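Rathore panel paint in Clendberg Grey: a review after one room

I have been meaning to write this up since September, when I finally got round to the back room. It had been the same shiny cream for as long as we'd lived in the house, and every lamp we owned bounced off it. I wanted something flat, quiet and grey, and I wanted to be able to do it myself in the evenings without taping up half the house. I ended up with Rathore's panel paint, the colour they call Clendberg Grey (code 3559 on the lid, if you're ordering a top-up and want to be sure of the same one), and I love it. I really do! I've gone a bit evangelical with friends, so I may as well put it all in one place.

First, what it is. It's a water-based matte paint sold for smooth boards and wall panels, though the tin says it is fine over sound plaster as well. I bought mine from Skollska, who had it in stock when the nearer shop wanted me to wait. It comes ready mixed, and the lid goes back on properly afterwards, which sounds like a small thing until you've had to chip a skin off the last inch of something expensive.

It is thick. When I opened the first tin I thought it had gone off, because the top was like set custard, but a good stir with a flat stick brought it round and after that it behaved beautifully. It hardly drips. I did the whole of the long wall in my ordinary jumper and got one spot on the cuff. The smell is mild and had gone by the time I came down the next morning, and the roller washed out under the tap with a squirt of washing-up liquid.

I used a Listach short-pile roller and I'd say buy one at the same time if you haven't got something similar. My old fluffy one left an orange-peel texture on the test board, and with a finish this flat you do see it. The Listach laid it down like icing. Two coats covered everything, including the place where a shelf had been and the cream showed yellow round the edge. Leave 4 hours between coats. I tried to cheat on the second evening and dragged a streak through it by the door, so that bit had to be sanded and done again.

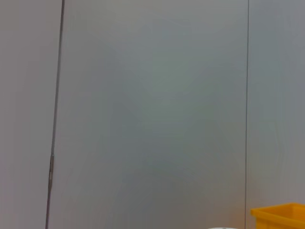
Colour is the part I get asked about most, and the part the little printed card gets wrong. On the card, Clendberg looks like a plain mid grey, the colour of a filing cabinet. On a wall it is much paler and much more interesting. A large smooth area can look cool, with a bit of blue and green in it, while the narrower strips on either side, past the dark lines, come across warmer, nearer to off-white. It also doesn't read as one even tone from top to bottom; the middle panel goes a touch greener and brighter higher up and then darkens as it goes down. Some people will find that annoying. I could look at it all day (I have, a bit). If you want a grey that stays put whatever you do with it, get a sample and paint a big piece of card, at least as wide as your arm is long, and move it round the room before you commit.

Next to anything dark it's lovely. Thin dark lines and trims look crisp against it in a way they never did against the cream, and I'm now tempted to do the same in the hall with black picture hooks and nothing else.

Now for the grumbles. Matte paint marks, and this one is no exception. Wiping with a damp cloth is fine for dust and the odd fingerprint, but I scrubbed at a scuff behind a chair and polished a faint shiny patch into it, which you can find if you crouch. Touching in works well as long as you feather it out with a nearly dry brush and don't just dab. I wouldn't put it behind a cooker or anywhere children eat yoghurt.

The tin size is awkward too. One wasn't enough for my room and two left me with far more than I needed, and there's no half tin in this colour. Skollska would not take the second one back once it had been mixed into, fair enough, so it's under the stairs waiting for the hall.

It also needs a clean surface more than most paints I've used. I washed the walls with sugar soap and let them dry overnight, and the one corner I skipped is the one corner where the masking tape lifted a flake. My fault entirely.

Marks out of ten: I'd give it 8, and it would be a nine if they sold a smaller tin. I've got Friday off and the hall is already half cleared.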